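Kubiak cell notebook – September, started 8:40, coffee already cold

Picking up where Ruan left off. His note from last night said "left finger lazy on open, see you tomorrow," and that was the whole handover, so I spent the first half hour finding out what lazy meant. On a slow open command the right finger goes all the way out and the left one gets there a moment later, like it had to think about it. On a fast open you can't see it at all. Closing is fine both ways.

Cycle counter in the Clurnel log was at 459 since the last time anybody had the fingers apart. Not a big number! I'd have guessed thousands.

Fingers off

Powered down, e-stop in, tag on the pendant. Took both fingers off at the base screws and laid the links out on a sheet of paper in the order they came off (I learned that one the hard way with the old Jirkico gripper, which I put back together mirror-image and then blamed the software for most of a day).

The left base pivot had a gray paste in it, old grease and dust mixed together. Right one had a little too, nowhere near as much. Wiped both, blew them out, tiny dab of fresh grease on each pin. One washer on the left side had a burr I could feel with a fingernail, so that went in the bin and a new one went in. I'd bet on the washer, Felicja bets on the grease, and we changed both at once so we will never settle it. Bad science, good morning.

Pads are the green ones, same as before. I checked the glue line on both and left them alone.

Back together

Screws went in finger tight first, then opened and closed the links by hand until they stopped feeling notchy, then snugged them down. Hazel wants thread locker on these every time. I did use it, Hazel, the blue one, and I let it sit through lunch.

Brought the arm up at 1:15 and ran open/close in the air, slow speed, 21 times. Both fingers arrive together now. Then I jogged it over the table, opened it wide and had a look through the wrist camera – pads toward the tabletop, brown cloth lying flat up ahead, tray over on the right with the little orange piece in it.

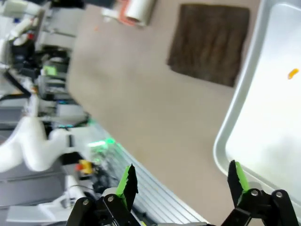

Wrist camera

The view is tilted, and I went back and forth on whether to fix it. The tilt in the config file agrees with what I see on the screen, so nothing slipped while the fingers were off. Vilgot would like it squared up with the table for his sake, but then the calibration has to be redone, and I don't want to touch that in the same week as the gripper. Left it.

I did change the exposure. It was at 179 and the tray floor was coming out very bright, so I took it down to 127 and saved that as a separate profile called "fisura_tray" so the old one is still there if you hate mine. The dark cloth loses a bit of texture at the lower setting. Have a play with it and write down what you pick, please!

Still to do

Order more of the small washers, we're down to the last bag and half of it is the wrong size.

Slow open test again tomorrow before anything else runs. If the left finger is lazy again it's the pin, and Jadwiga has a spare set in her drawer (ask first, she notices).

Put "check base pivots" on the monthly sheet. I thought it was on there already and it isn't.

Ruan – longer notes next time, I beg you.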